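Claltlow Sweeping Policy: Frequently Asked Questions

What is Claltlow?
Claltlow is a learned control policy for tabletop cleanup. It drives an arm that holds a dustpan and uses it to gather small debris and tip it into a bin. The work was led by Murali Pillai in the Bansal lab. This page covers the questions we get most often by email.

Is it a grasping method?
No. The arm holds the dustpan in its gripper for the whole run and does not pick up pieces one at a time. The policy has to learn how the lip of the pan meets the paper, how hard to press, and when to lift.

What was it trained on?
We used 494 demonstrations, all given by hand guiding or teleoperation in our own lab. We started with a larger set and dropped runs where the pan slipped in the gripper or the operator stopped partway. The dropped runs are not in the release.

What does the policy see?
Camera images and joint positions. There is no depth input and no force sensor at the wrist. Contact is inferred from the gap between commanded and measured joint positions, and this is the weakest part of the method. On thick or uneven paper the pan tends to ride up over flat pieces.

Why sponge and crackers?
They behave differently under the pan. Torn sponge drags and tips over the lip. Crackers slide, and the thin ones can go under the edge. Most earlier sweeping work we compared against used beads or blocks of one kind, and a policy tuned on those did poorly when we gave it mixed pieces.
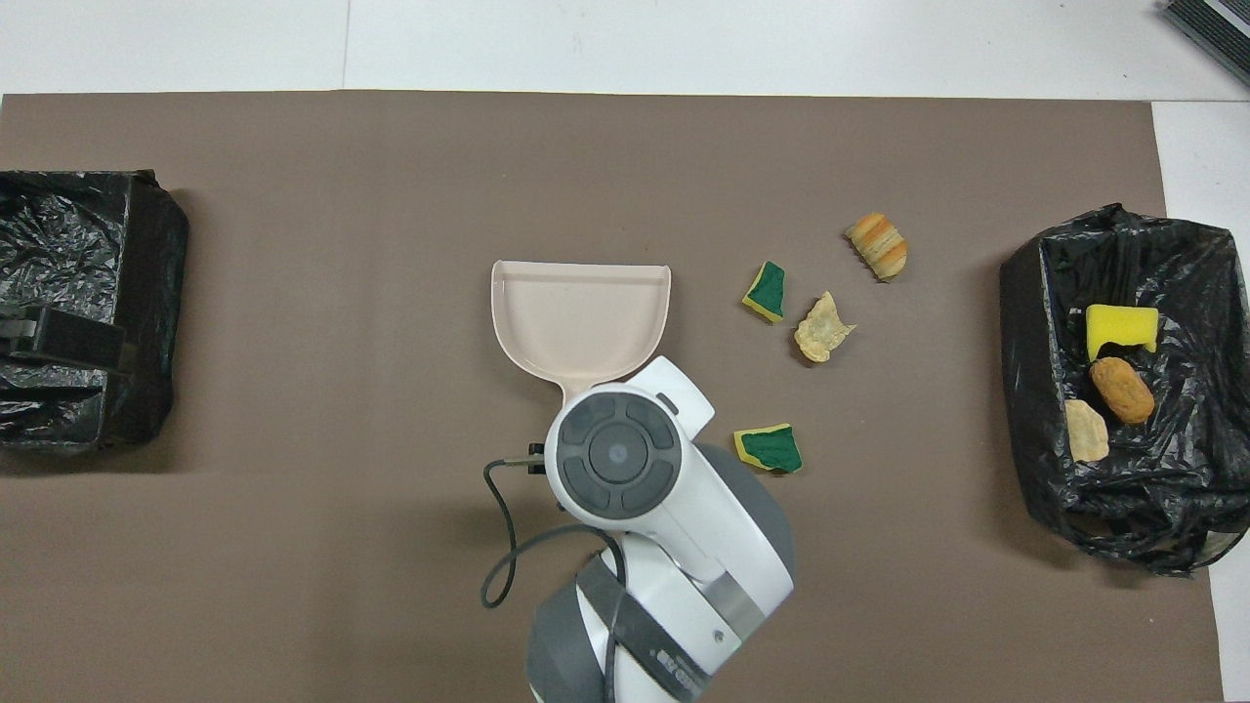

We kept the pieces irregular on purpose. If every piece is the same size, the policy can learn one fixed stroke and repeat it, and the score looks better than it should.

How is a run scored?
By the share of pieces that end up in a bin within the time limit, which is 200 seconds. A piece resting on the rim counts as a miss. A piece pushed off the table ends the run.

How well does it work?
On mixed debris Claltlow cleared the table in 21 of 30 test runs. The baseline, Jimow, cleared it in 12. Most failures came in the last stretch, with a single piece left close to the base of a bin. The arm has little room to turn the pan there, and the policy often pushes the piece along the bin instead of getting under it.

Does it choose which bin to use?
Only loosely. There is no sorting rule in the method. The policy copies whatever the demonstrators did from a similar starting layout. If you need sorting by type, look at Trotau, our follow-up project, which adds a label for each piece - it is slower and still in testing.

Do I need the same dustpan?
Not exactly the same one. We tried a wider pan without retraining and results dropped noticeably. Around 1000 steps of fine-tuning on a few new demonstrations brought most of it back. Pans with a soft rubber lip have not been tested.

Can it sweep liquids or powder?
No. We have only run solid pieces.

Is the code available?
Training and evaluation code is on the project page, along with the demonstrations. The checkpoint used for the results above will be posted in November. Please send bug reports through the issue tracker, and include your arm model and the control rate you are running at.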